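Power strip with a switch - does leaving it on all the time cost me anything?

Posted by Hala Karaki, November 2019

I moved into a one-bedroom in Muvcombe in April and my electric bill has been creeping up ever since. Last month I used 364 kWh, and the guy upstairs with the same floor plan used 253. We compared bills on the landing like two old ladies. I don't have a dryer, I don't game, and I'm at work all day.

The only thing I can think of is that everything in my living room runs off power strips, and I never turn them off. TV, a printer I use maybe twice a year, the speaker, a lamp, and a bunch of chargers.
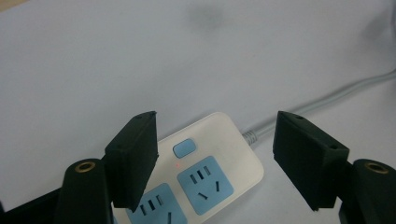
My sister swears the little light alone is eating money. My dad says she's nuts and I should look at the fridge. Who's right? And is it bad for the TV to get cut off at the strip every night? I'm with Ener if that matters, on the plain flat rate.

Randa Chamoun

Your dad, mostly. An indicator light uses so little you'd never find it on a bill, even over a whole year. What adds up is the stuff plugged in behind it, and even that is usually smaller than people expect. A newer TV on standby is next to nothing. Old printers and older cable boxes are worse - mine stayed warm all night doing absolutely nothing, so now it gets switched off when I go to bed.

Get a plug-in meter (our library lends them out, maybe yours does too) and leave it on the fridge for a full day. Then do the same with anything that makes heat. When I did mine the culprit was a space heater in the bathroom that I'd forgotten had a thermostat. I was so mad!

Cutting the TV at the strip is fine if it's already in standby. Don't do it with the printer while it's printing, and if you have an inkjet, turn it off with its own button first so it can park the heads.

Alaric Dvorak

unplug everything when you leave. i did and saved almost 5 bucks a month

Huệ Trương

Do you have an electric water heater? Hala, that would be my first guess, way before the living room. Mine was set super high by whoever lived here before me, and I only noticed when I burned my hand doing dishes. Ask your landlord where the setting is, and ask the upstairs guy what his is on while you're at it.

Also check the dates on both bills. My neighbor and I had a whole argument over this once and her bill covered 2 fewer days than mine.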